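The hearing on the Kodgate tower

I went to the planning board hearing in Drelstead in February, the one about the Kodgate tower. It started at 6:30 and I got home after eleven. A few people have asked me what was said, and the local coverage was two paragraphs long, so I'm writing it down while I still have my notes.

If you don't know the site, it's the old bus depot block between Palacios Street and the rail cut. It has been fenced off for nine years. I walk past it most mornings. 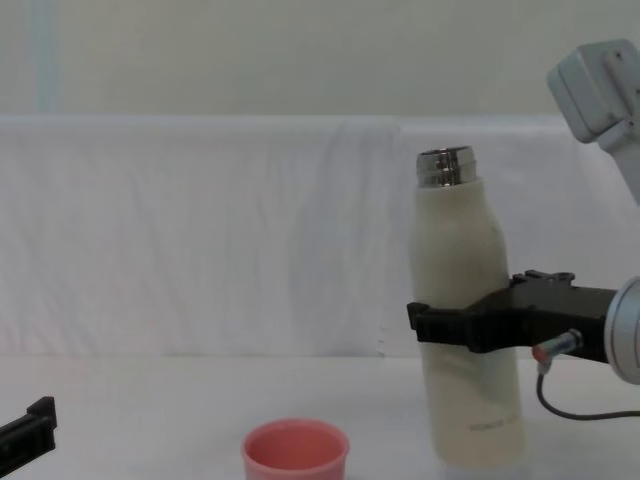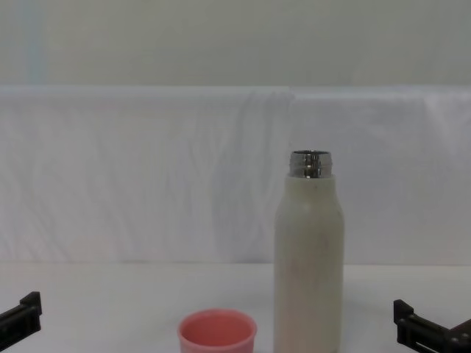

The application is for a residential tower with 288 apartments, ground floor retail and two levels of parking underground. The developer, Petport, bought the depot from the city and has already had one plan turned down. The first plan was shorter and wider and covered nearly the whole block. The new one takes the same floor area and stacks it at the north end, which leaves room for a public plaza on the Palacios Street side.

The room was full by the time I signed in. They put out extra chairs along the back wall and there were still people standing in the hallway with the doors propped open. The microphone at the public table kept cutting out, and the chair asked everyone to lean in, which made it worse.

Petport's architect went first. She had slides, and most of them were shadow studies. These show where the building's shadow falls at different hours and times of year. In June it hardly reaches anything except the tracks. In December it goes across the tracks and onto the backs of the row houses on the other side, and it stays there from mid-morning until early afternoon. She said this was an improvement on the first plan. One of the board members asked her to go back to the December slide and leave it up, and it stayed up for most of the evening.

Then the traffic engineer. I won't go through all of it. The garage has 200 spaces and one entrance, on the side street by the laundromat. His report says the intersection there can handle it if the city changes the signal timing. A board member asked whether the city had agreed to change the signal timing. He said that conversation was under way.

The part I had come for was the affordable units. The first plan had none on site and paid into the housing fund. The new one has 50 apartments set aside at reduced rents. I think that's a real change and I said so when my turn came. What I don't like is where they are. According to the floor plans, nearly all of them are on the lower floors on the rail side, and they are mostly studios. The two-bedroom apartments are almost all market rate. I asked whether the mix could be spread through the building. The architect wrote it down. The lawyer said the application meets the code as written, and it does.

Public comment went on for more than two hours. There were two minutes each, with a timer on the screen. I'd say the room was split, though the people against spoke longer and got more applause. The main complaints were height, shadow and the garage entrance. Several people from the row houses talked about their yards and their winter light, and I thought they were the strongest speakers of the night. One man brought tomato seedlings on a tray as a sort of exhibit and had to be told he couldn't leave them with the clerk.

On the other side, Pao-chu Tam, who rents a few doors down from me, talked about her landlord raising the rent twice since she moved in and how little there is to move to if you want to stay in the neighborhood. She didn't say the tower was beautiful. She said she would like there to be more apartments in Drelstead than there are now. That's close to where I am.

My own view, for what it's worth. The block has been a fence and a lot of weeds for longer than some of the kids at the school around the corner have been alive. It is a five minute walk from the station. If we aren't going to put a tall building there, I don't know where we would put one. I also think the plaza as drawn is weak. It's mostly paving, it faces a four-lane street, and the seating is a long ledge along the retail windows. The renderings show it full of people at what looks like sunset. I have stood on that corner in the wind and I don't believe it. More trees would help, and so would moving the retail doors so they open onto it instead of onto Palacios Street.

The garage entrance bothers me more than the height does. That side street is narrow and delivery trucks already stop on both sides of it. There was a suggestion from the floor to put the entrance on the rail side, using the old bus ramp. The engineer said the grade was too steep. Somebody behind me said buses had managed it fine – he didn't hear that, or chose not to.

The board didn't vote. They asked Petport to come back with three things: a revised shadow study with a few floors taken off, a written answer from the city on the signal timing, and a breakdown of the affordable units by floor and size. The lawyer asked for the next available date and the clerk said she would have to check.

The plans are at the front desk of the permit office if you want to see them at full size. They're worth looking at in person, as the PDFs on the city site are so compressed that you can't read the dimensions. Written comments can be emailed to the clerk until the hearing is reopened. I'm sending one about the unit mix and one about the trees.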